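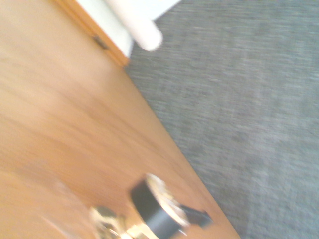 Category: Interior Fittings | Doors and Joinery
Reading time: 5 min

Interior wooden door

An interior wooden door is a hinged panel, made wholly or partly of wood, that closes an opening between two rooms, or between a room and a corridor or closet, inside a building. It differs from an exterior door in that it is not expected to resist rain, frost or forced entry, and it is usually thinner and lighter as a result. Interior wooden doors are found in houses, schools, offices and clinics, and in many buildings they share a finish with the frames, tabletops and shelving of the rooms they serve.

Terms

The moving part of the door is called the leaf. The fixed surround is the frame, which is made up of two upright jambs and a horizontal head. The edge that carries the hinges is the hinge stile or hanging edge, and the opposite edge, where the latch is fitted, is the lock stile or leading edge. The narrow strip against which the leaf closes is the stop. Trim that covers the joint between the frame and the wall is known as casing.

A door is described as flush when both of its faces are flat, and as paneled when its faces are divided by rails and stiles. Flush doors became common in institutional buildings during the twentieth century because their faces could be wiped down quickly and had no ledges to collect dust.

Construction

Flush doors are built with either a solid or a hollow core. A solid core is made of wood blocks, particle board or a mineral material, and the faces are bonded to it under pressure. A hollow core is a light grid of cardboard or thin wood strips held inside a wooden border, with an extra block set in the border to receive the lock. Solid doors carry less sound between rooms and hold screws more firmly. Hollow doors are cheaper and can be hung by one person.

The faces are commonly covered with veneer, a thin sheet of real wood. Orange-brown and honey tones are typical of stained and varnished doors from the later part of the century. The color often deepens with age as the varnish yellows, and a replacement leaf placed beside older ones may remain visibly paler for several years.

Hardware

Most interior doors turn on two or three butt hinges. The handle may be a lever or a knob. Brass knobs are long established in homes and offices, although many building codes now favor levers in public areas, as they can be operated without a tight grip. The latch bolt is spring-loaded and enters a strike plate fixed to the jamb. Where privacy is needed, a thumb turn or small key cylinder is added.

Closers, kick plates and floor stops are optional fittings. In carpeted rooms the lower edge of the leaf must clear the pile. Carpet installed after the doors have been hung is a frequent cause of dragging, and the usual remedy is to take the leaf down and plane or saw the bottom edge.

Use and wear

Wear on an interior door is concentrated in a few places. The area surrounding the knob is handled most and loses its finish first. The bottom edge is struck by shoes and cleaning equipment, and the leading edge is chipped by carts and furniture. Notices and decorations fixed to the face may leave whitish residue or scuffs, especially in the upper part of the door. Clear tape is sometimes applied across the edge near the knob, and tape left in place for a long period can lift the varnish when it is removed.
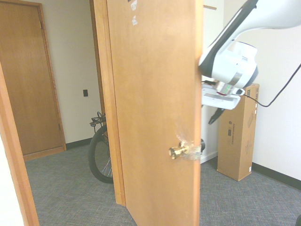

The Lagos survey

One of the more detailed local records of interior doors was made at Lagos, a group of teaching and office buildings maintained by the property firm Pestent. The survey was directed by the joiner Pilar Rivadeneira and published on July 12, 2018. It covered 377 doors, all of them wooden and all opening onto carpeted rooms or corridors. Each leaf was examined on both faces and along all four edges, and its hinges were tested for play.

The survey found that 46 doors dragged on the carpet and that 18 had split at the lock block. Adhesive residue was the most common defect of the face. Rivadeneira recommended that notices be moved to boards on the adjoining walls and that residue already present be softened with mild soap and warm water before any solvent was tried. The building manager, Ketill Frandsen, adopted both recommendations.

A supplement by Bautista Zapata dealt with the frames. It noted that the jambs had generally outlasted the leaves, and that several openings had been fitted with a second or third door without any change to the surround. The position of earlier hinges could still be traced in the wood as filled recesses.

Maintenance

Routine care consists of dusting the faces and upper edge, wiping the area near the knob, and tightening hinge screws. Loose screws in worn holes are commonly reset with glued wood slivers or with longer screws that reach the framing behind the jamb. A latch that fails to catch may be corrected by moving the strike plate, or by filing its opening where the error is slight.

Refinishing requires that the leaf be laid flat and the hardware removed. Veneered faces are sanded by hand with fine paper, as power sanding can cut through to the core. Openings are normally kept clear during the work, and boxes or cabinets stored behind a door are moved so that the leaf can swing to its full extent when it is rehung.

See also

Butt hinge
Casing (joinery)
Door closer
Strike plate
Veneer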